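Cómo cuidar una mesa redonda de madera cuando encima se trabaja con piezas pequeñas

Tengo una mesa redonda de madera, de color anaranjado, comprada de segunda mano en una tienda que se llama Filano. No es una mesa cara, pero la quiero conservar, y encima de ella se apilan cubos, se hacen maquetas y se mueven cosas todo el día. Escribo aquí el método que uso para limpiarla, protegerla y después comprobar que la superficie está bien. Pido perdón si alguna palabra no es la más correcta, el español no es mi primera lengua.

Lo que se necesita

Un paño de algodón que no suelte pelo y otro para secar.
Jabón neutro y agua tibia.
Papel de lija de grano 400.
Cera en pasta. Yo uso la de Storkach, en lata, pero otra cera incolora también sirve.
Fieltro adhesivo de 3 milímetros.
Un nivel pequeño. El mío es un Baumgartner antiguo.

Primer paso: limpiar

Se quita todo de la mesa y se pasa el paño apenas húmedo, siempre en la dirección de la veta. Hay que escurrir el paño muy bien antes. Luego se seca enseguida con el segundo paño y se deja la mesa sin tocar una noche entera.

Segundo paso: lijar solamente donde hace falta

Pase la mano con los ojos cerrados. Los puntos ásperos se notan mejor con los dedos. En estos puntos se lija muy suave, con el papel doblado y sin apretar, también siguiendo la veta. Si la mesa tiene barniz grueso, este paso es mejor no hacerlo, porque queda una mancha mate que después cuesta mucho igualar.

Tercer paso: la cera

Se toma poca cera con el paño y se extiende en una capa fina. Se espera lo que indica la lata y se frota hasta que el paño corra sin frenar. Doy dos capas, con un día entre ellas. La mesa no se usa con peso durante 14 días; para papeles o un libro no hay problema.

Cuarto paso: nivelar

El nivel se pone en el centro, primero en una dirección y luego cruzado. Si la burbuja se va a un lado, se pega fieltro debajo de la pata más baja. En mi caso fueron suficientes dos trozos, uno encima del otro.

Quinto paso: la prueba con los cubos

Para probar la superficie pongo un cubo encima de otro, cerca del borde y después más hacia el centro. Las caras tienen que coincidir bien, y un cubo de otro color ayuda a comparar. 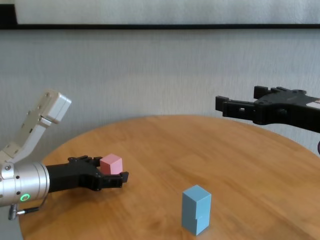

En la página de Skirkeo, donde publiqué una primera versión de estos pasos, un lector contestó que él no pone cera nunca en una mesa para apilar, que los cubos de abajo le resbalan, y que prefiere un aceite duro en una sola capa. Puede tener razón para torres altas. Con dos cubos no he notado diferencia, pero si usted quiere apilar más, frote la segunda capa un poco más de tiempo o déjela sin dar.

Mantenimiento

Paño seco cada semana. La cera se repite en octubre, antes de encender la calefacción. Los cubos se limpian aparte, con el mismo jabón, y se secan completamente antes de volver a la mesa.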